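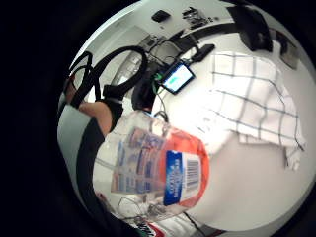 Stuvico opens its packing-away room to households across the town

Apr 7, 2022

Stuvico, the home organising workshop, is very pleased to announce that its packing-away room is now open to everyone who would like a helping hand with an overfull kitchen cupboard, a drawer that no longer shuts or a larder shelf that has got the better of its owner. The room has been running quietly since November with a small circle of regulars, who have been generous with their patience and even more generous with their opinions, and we feel that the time has come to put the kettle on for a larger company.

The idea behind the sessions is a simple one. Visitors bring along a box or a bag of things from home, the sort of things that tend to gather at the back of a shelf, and spend two hours at a table sorting them out, wiping them down and putting them into containers that suit them. Our own people are there throughout to help with the fiddly parts, to find a lid when a lid is wanted and to talk over the old question of what is worth keeping. There is no teaching from the front, and you are very welcome to chat all the way through (most people do!).

Clear jars have a large part in all this, and we make no secret of being fond of them. A transparent plastic jar is light to lift down from a high shelf, it doesn't mind being knocked over by a small child, and you can see at a glance whether you are down to your last handful of rice. We encourage visitors to bring the jars they already have before they think of buying any more. A jar that came home from the shops full of something else, with its red label and its barcode still wrapped round it, will do a second turn very nicely indeed. Some of our regulars soak the labels off and some leave them on for years, and both parties have been known to defend their position at length.

Then there is the matter of the tea towel. Each place is laid with one, and visitors are asked to use it freely: to dry a jar, to stop a tin from sliding about, or to spread out small and rolling things that would otherwise be on the floor before anybody could catch them. A checked towel has turned out to be the favourite, and a blue grid on white has a cheerful, kitchen-like look on a pale tabletop. Our regulars also like to use the squares for sorting, with the cloves in one, the bay leaves in the next and so on across the cloth, until a draught or a sleeve brings the arrangement to an end.

The sessions take their shape from a set of printed sheets called Stindivex, which Stuvico has put together over the winter. There are 42 sheets in all, each dealing with one small job, from matching lids to boxes to deciding what to do with half a packet of lentils. They can be done in any order. Nobody is expected to finish more than a couple in a sitting, and the sheet on plastic bags has been rewritten twice after some very frank remarks from the people who tried it first.

We are delighted that two local firms are joining us in the venture. Drasa, which supplies storage boxes and shelf liners, is lending a range of containers for visitors to try out before they decide what would fit at home. Huỳnh, the family grocery, is providing dried beans, noodles and spices for those who would like to practise filling and labelling without carrying half their larder across town. Anything filled from the Huỳnh supplies may be taken home at the end of the session, and there is no charge for it.

"We have always thought that tidying is a more sociable business than people give it credit for," said a spokesperson for Stuvico. "Put a few neighbours at a table with a heap of jars and a clean towel and they will be swapping recipes before the first lid is on. We would love to see new faces, and we would particularly love to see the cupboards that people say are too far gone to bring anyone near."

Each session has room for four households, so that there is space to spread things out and so that our helpers can get round to everyone. Children are welcome with an adult, and are often remarkably good at finding lids. Please bring clean, dry containers if you can, along with anything you would like to sort, and leave glass that is chipped or cracked at home. Aprons are on the hook by the door, and tea, coffee and squash are served in the interval.

Places can be booked at the Stuvico front desk during opening hours, or by leaving a note with your name and telephone number at the Huỳnh counter. Households that would find it hard to carry their things to us are invited to mention it when booking, and we will do our best to arrange a collection.

Notes for editors

Stuvico runs workshops and home visits on sorting, storing and packing household goods. Stindivex sheets are given out free to everyone who attends a session, and spare sets may be requested at the front desk. Drasa and Huỳnh are supporting the packing-away room with goods in kind.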